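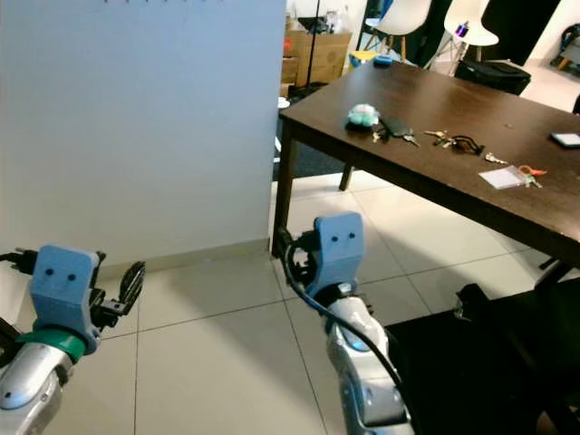

A dark wooden table beyond the corner of the wall, with small items spread over its glossy top.

Most households have one surface where small things land. It is usually the first horizontal plane past a corner or a door, it stands between hip and waist height, and it was bought for something else. Keys go there, then receipts, a soft toy, a charger, a pen without its cap. Furniture makers call it the landing surface and have only lately begun to treat it as a design problem.

Two properties decide how well such a surface works: how it shows marks and how it shows objects. The two pull in opposite directions. A dark glossy finish reflects the window or the lamp, and a thin black item lying in the reflection is hard to pick out. A pale mint plush is found at once. On a pale top the black item is obvious, and so is every smear.

The workshop at Brureton, which builds tables to order, keeps 20 finish panels on a rack for customers to compare. Benedikt Hagedorn runs the finishing room there. His standard test is crude. He drags a ring of keys across each panel 200 times under a fixed weight, wipes it with a damp cotton cloth and looks at it from a low angle under one lamp.

"From above, most of them pass," he says. "From the side you see the tracks."

Gloss fails first. A scratch in a gloss coating breaks the reflection, so the eye finds it from across the room. In a satin coating a scratch of the same depth is less obvious, though it holds dirt longer. Hagedorn's preferred finish for landing surfaces is Kiseck, a hard oil the shop mixes itself and applies in three thin coats with a light sanding between them. It cures in 25 days. Tables are often delivered sooner, and the owner is told to keep metal off them until the time is up.

White and near-white tops have a different failure. The coating can be intact and the surface still reads as worn, because smudges build up in the areas where hands and objects slide. Metal can leave gray traces that look like scratches and are in fact deposits. A fingernail run across the mark will tell: a scratch catches, a deposit does not. Deposits come off with a mild cream cleaner. Scratches stay.
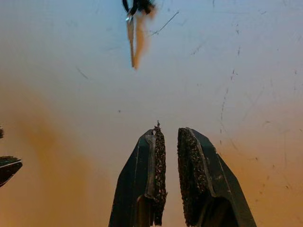 Gudrun Dreßler disputes the whole premise. A work surface should be allowed to look used, she wrote to us in June, and the hours spent rubbing at gray marks would be better spent deciding what gets put down there in the first place. Her own white bench has been cleaned with dish soap and nothing else, and she would buy the same one again.

She has a point about the load. Of all the objects that reach a landing surface, keys do the most harm for their size. They are hard, they have corners, and they get slid more often than lifted. Getting them off the horizontal removes much of the problem, and it takes very little hardware.

A cord does it. Metal chain adds weight and scratches in its own right. Flat ribbon twists. A thin round cord, knotted through the hole, lets a single key hang straight and turn freely, and a dark cord stays visible against a light background. Hagedorn hangs shop keys on loops of Jidotis braid, cut short enough that the tip of the key clears the surface below when the loop is on its hook.

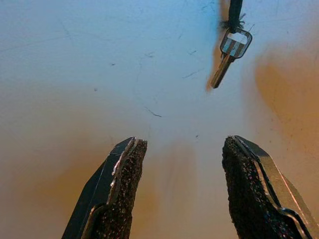

A small key on a thin black cord, with a scratched, pale surface behind it.

Hook height matters more than hook type. Too high and the cord swings into the wall; too low and the key drags on the top it was meant to spare. Brureton measures from the longest key, adds a finger's width and drills there.

For tops that are already marked, the shop's advice is short. Oil finishes can be sanded and recoated locally. Lacquer generally cannot, and a patch will show as a dull island — better to rub down the entire top or leave it alone. Recoating a full table at Brureton takes two visits, one to strip and one to check the cure. Bring the keys to the second.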